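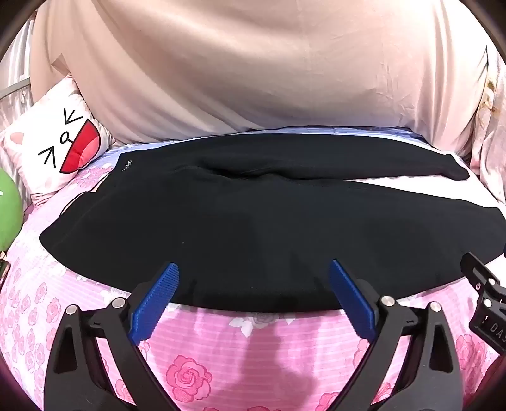

Clamside Repair and Laundry Team – Members' Help Pages

We use cookies to remember your login. Accept | Manage

Does freezing a jumper really stop it pilling?

My sister swears by putting new knitwear in the freezer overnight before you wear it. She read it somewhere and now won't hear otherwise. I've got a black knit that has gone bobbly under both arms after 4 wears and I'm not convinced that a night next to the peas would have saved it. Has anyone tried this properly, as in with something to compare it to? Also open to being told which bobble remover isn't a waste of money.
Asked by Milagros Panganiban, 25th September
3196 views

Best answer
I'd want to see some proof before I gave up a drawer. Pilling is short fibres working loose where the fabric rubs, then tangling. Cold might make the surface feel a bit crisper when you take it out, but it warms up in minutes and the fibres are as short as they were. People freeze one jumper, it doesn't pill much, and the freezer gets the credit. Maybe it was just a better yarn.

What I do: inside out, cool wash, short spin, dry flat. Black shows every bit of fluff so keep it away from towels. Check the label as well. Mine that pill worst are 80 per cent acrylic or near it, and no amount of fussing has changed that.
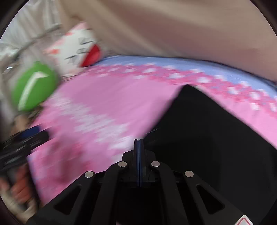
Pink patterned cloth, close up

For the bobbles you've already got, lay the jumper on something firm, pull the cloth gently taut and go over it with a cheap fabric shaver. Light pressure. I put a hole in a cuff by pressing – lesson learned.
Shahram Ahmadpour
Helpful? Yes 28 81

Answer 2
Freezing works for moths, or so they say, never heard it for bobbles. I had the Troleo shaver and it went blunt by February. Wouldn't buy again.
Posted by Pascual

Answer 3
Worked on my mohair. It sheds less now. Can't say I tested it against another one though, so take that how you like.
Posted by guest

Share this question (4) | Comments closed

Contact us | © Clamside | Back to top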